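Nga Trịnh
Fri 20 April

1/ Spent the day at Gillen with two kids and a picnic we barely touched. Posting notes for anyone thinking of going before the summer prices start.

2/ Parking is the field behind the garden center. It fills by 11. We came in from the Mivville side and skipped the line at the main gate.

3/ The walled garden is free. The boat is not. Tickets are sold at the jetty, card only, and the boat takes up to 200 people, so the wait is short even when it looks bad.

4/ Lake path is flat and fine for strollers as far as the boathouse. After that there are steps. Turn back there or be ready to carry.

5/ Lunch: the Tapia cafe moved in October. It's now in the old stables next to the plant sales. Soup, jacket potatoes, toasted sandwiches. Kids' boxes come with 3 items and a drink. High chairs are by the door.

6/ My friend Florencia Acuña had the cheese scone and says it's better than the one at Stundinberg. I had the lentil soup. It needed salt.

7/ The maze was shut for hedge cutting. The sign says it opens again next week. The kids went to the adventure playground instead and stayed there until we made them leave.

8/ If it rains, the stables have indoor seating upstairs as well. Most people don't notice the staircase. It's past the restrooms on the left.

9/ Dogs are allowed on the lake path and in the cafe courtyard, on leads. They can't go in the walled garden.
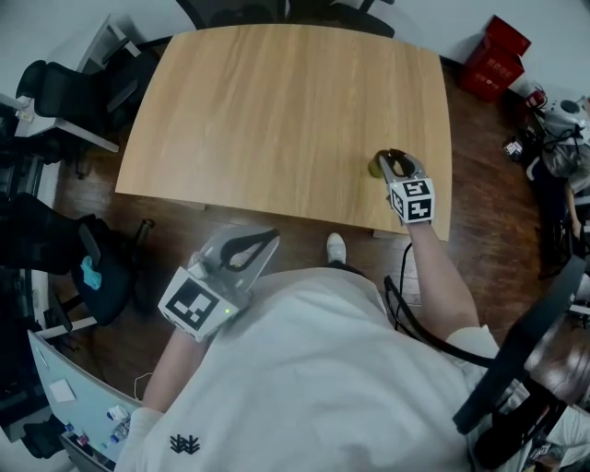
White T-shirt, light oak-colored table.

10/ Last boat is at 4. The cafe stops hot food half an hour before that. We got home at six and both kids were asleep in the car.

11/ Someone asked about season passes. You buy them at the gate, and you can put the day's ticket toward one if you ask before you leave.

Recent posts
Stundinberg farm shop: opening hours
Easy walks with a stroller near Mivville
Where we ate in October

Contact | © Nga Trịnh | Back to top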